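Jollside kitchen – root veg week

Quick page, more to come when I get a minute. Two crates came in from the Dratby growers in October, 6 kinds of root in all, and most went straight to the Ellow soup lunch. Recipe for the soup is on the Cozma board by the door. Ask if its gone missing again.

Celery root – peeled, cubed, gone by noon.

Parsnips – long skinny ones. Roasted with honey, kids liked them.

Carrots – still got plenty, help yourselfs.

Beets next. Scrub, dont peel, skins slip off after boiling. Go by feel and not by looks, a good one is heavy and firm. Skin can be nearly black, rough and a bit wrinkled, with a scuffed tan patch on one side like the one on the triangles-and-dots tablecloth. Wear an apron!
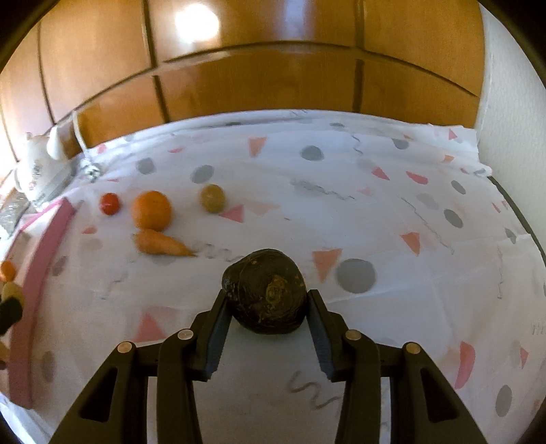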